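Record Sealing and Expungement: Frequently Asked Questions

Last reviewed in February. These answers cover adult state cases handled through the Harham county court. They are general information and do not replace advice on a particular record.

What is the difference between sealing and expungement?

A sealed record still exists. The court keeps the file, but the clerk will not release it to the public, and most background checks will not return it. Police, prosecutors and some licensing boards can still read it. An expunged record is removed from the court index and the paper file is destroyed or returned. The two words are often used loosely, so check which one your order says.

Which cases can be sealed?

Dismissed charges, acquittals and most misdemeanor convictions. Some low-level felonies qualify after a longer wait. Cases that ended without a conviction are handled first and usually need no hearing.

Which cases cannot be sealed?

Violent felonies, offenses that require registration, and any case with an open warrant. Impaired driving convictions are also excluded, including those reduced from a higher charge.

How long do I have to wait?

For a misdemeanor, 2 years from the end of the sentence. For an eligible felony, 5 years. The sentence ends when the last part of it ends: jail, probation, fines and restitution all count. If a fine was paid off late, the clock starts on the date of the final payment.

Does a new arrest reset the clock?

An arrest alone does not. A new conviction does, and it restarts the period for every older case you want sealed. A pending charge puts the petition on hold until that charge is resolved.

What form do I use?

Form 253, one per case number. Co-defendants file separately. The form asks for the charge as filed and the charge at disposition — these are often different, and the clerk will return a petition that lists only one of them. Both appear on the certified disposition, available from the records window until 4:30 p.m.

Is there a filing fee?

There is a fee for convictions and none for dismissed charges or acquittals. A fee waiver can be filed with the petition. The clerk will hold the petition until the waiver is decided, and the filing date is kept.

Who can object?

The prosecutor and, in cases with a named victim, the victim. Objections must be in writing and must state grounds. If one is filed, the court sets a hearing. The judge looks at the nature of the offense, the time that has passed, and conduct since the sentence ended.
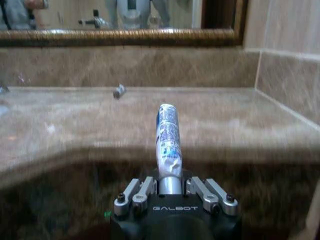 Yasaman Bahrami writes that her order was signed in the spring and a private screening company still reported the case to a landlord months later. She asks whether the court is supposed to notify those companies.

It is not. The court sends the order to the state repository and the arresting agency only. Private companies buy records in bulk and update them on their own schedules. Send a certified copy of the order to the company with a written dispute, and keep proof of mailing. Order at least 4 certified copies when the petition is granted; later copies take longer to get.

Can I say I was never convicted?

On most job and housing applications, yes, once the order is entered. The main exceptions are law enforcement jobs, work with children, and certain state licenses. Those applications normally say that sealed records must be listed — read the question as worded. Immigration forms follow federal rules, and a state sealing order does not change the answer.

Does sealing restore firearm rights?

No. That is a separate petition with its own waiting period and its own form.

My petition was denied. Can I file again?

Yes, after 2 years, unless the denial was for a missing document or a wrong case number. Those can be corrected and refiled at any time.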